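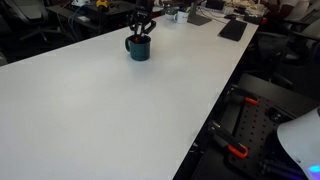 A gripper from the Jokholm kit reaches into a mug on a white tabletop.

Teresa Doherty has been testing the Jokholm tabletop kit since November, and the first thing she wants to talk about is mugs.

"Everybody asks about payload," she said. "I ask what it does with a mug. You've got a rim, a handle, a glaze that slides, and a hole in the middle. If a gripper can deal with that every time, I'll listen to the rest of the sales talk."

Doherty runs product evaluation at Bovico, which buys small automation equipment and leases it to labs, colleges and light assembly shops. The Jokholm kit is made by Palomino and includes an arm, a two-finger gripper, a set of fingertips, clamps and the control software. Bovico is deciding whether to add it to its lease catalog at $2,121 a quarter.

Her test routine for cups and mugs has two parts. In the first, the gripper closes on the wall of the mug, one finger inside and one out. In the second, it goes into the mouth and opens against the inside. The routine ran 3,127 times over the trial period, with ceramic, steel and paper cups. The arm dropped 38 of them.

"Most of the drops were paper," Doherty said. "It squeezes a paper cup a little, the cup goes oval, and then it's gone. With ceramic we had 13 drops, and nearly all of those came in the first month, before we changed the fingertips."

The tips that ship on the gripper are hard and smooth. A softer set comes in a bag in the same box, and Doherty thinks Palomino has this backwards. She swapped hers early and has not gone back. Changing a pair takes a small hex key and a few minutes, though the screws are short and easy to lose.

Octavio Zapata, who handles support for the kit at Palomino, said the hard tips were chosen for customers who pick up machined parts.

"They last longer and they hold position better," he said. "If your work is cups and bottles, use the soft ones. We say so in the manual, but it's on a late page, and I take the point that people don't get that far."

Doherty was less forgiving about the software. The arm can be taught by hand, by moving it to a point and saving the point, and she had no complaints there. Her trouble was with force settings, which are stored with each program and do not carry over when a program is copied. She lost most of a morning to that.

"I copied a routine that worked, ran it, and it closed at the default force," she said. "The default is too much for thin ceramic. We lost a mug I liked."

Zapata said a fix is in testing and will go out to existing customers without charge. He would not give a date.

The comparison Doherty keeps coming back to is the Sader arm, which Bovico already leases. The Sader is faster and costs more. It also needs a guard around it in most of the places Bovico's customers want to use it, and many of them are working on an ordinary table with a keyboard at one end and people at the other. She said the Jokholm moves slowly enough to suit that kind of space, but customers still need to do their own risk assessment before they switch it on.

"Some of them hear 'slow' and think it means they can skip the paperwork," she said. "It doesn't. I'll say that to anybody who calls."

She also liked the support line. Her calls were picked up by a person, usually Zapata, and he asked for the log file before he asked anything else. The log is plain text and can be read without Palomino's software. She would like the power cable to be longer. She would also like a printed sheet of the error codes in the box, and has made one herself in the meantime.

Asked whether she would put the kit in the catalog, Doherty said yes for teaching labs and for shops that handle light parts in small batches. For anyone filling paper cups, she would wait for the next set of fingertips, which Zapata said are being tried out with two customers now.

"I've asked him for a pair," she said. "He says they're in the mail."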